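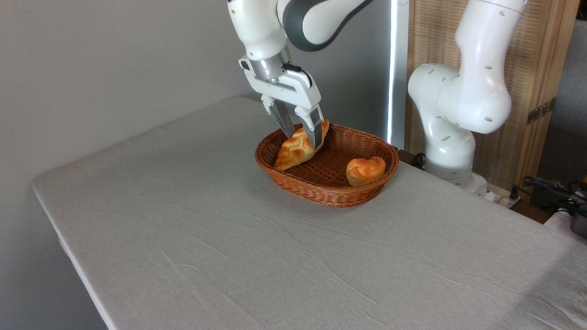
Grasp Planning for Soft and Shiny Objects in a Basket
Final project report
Fredy Villca and Tarek Younis
Jan 7, 2023

1. Purpose of the project

In this project we wrote the software which chooses a grasp for a bread roll lying in a basket. The robot and its driver were already in the laboratory when we began in April. Our own work is the planner, which we named Mamani, and a small logging tool, Zeltano, that stores every attempt with its point cloud and the colour image.

2. Method

The planner receives a segmented point cloud of one roll. It first finds the longest axis, and then it samples 600 candidate grasps across this axis. Each candidate is checked for collision between the fingers and the basket rim. The remaining ones are scored by three terms: the distance to the centre of mass, the angle of approach, and the free space beside each finger.

The third term was added later. In our first version, the planner favoured grasps at the middle of the roll even when the basket wall was very near, and the motion planner then refused the path. With the new term, a croissant can be taken nearer to one end, where the fingers have more room to go down.

3. Perception problems

The glossy crust was our main difficulty. Reflections make holes in the depth data, and the segmentation sometimes divided one roll in two. We fill small holes from the neighbouring points before the axis is calculated. Large holes are not filled, and in this case the program asks for a new view.

4. Results

We replayed 800 logged point clouds through the final planner. For 586 of them it returned a grasp with a collision-free path. Most of the failures were round or knotted rolls, for which the longest axis is not well defined and changes from one cloud to the next.

5. Remaining work

The gripper closing width is still a fixed value in the configuration file. It should be calculated from the width of the roll. We would also like to test a second scoring method for round shapes, but the code for it is not finished.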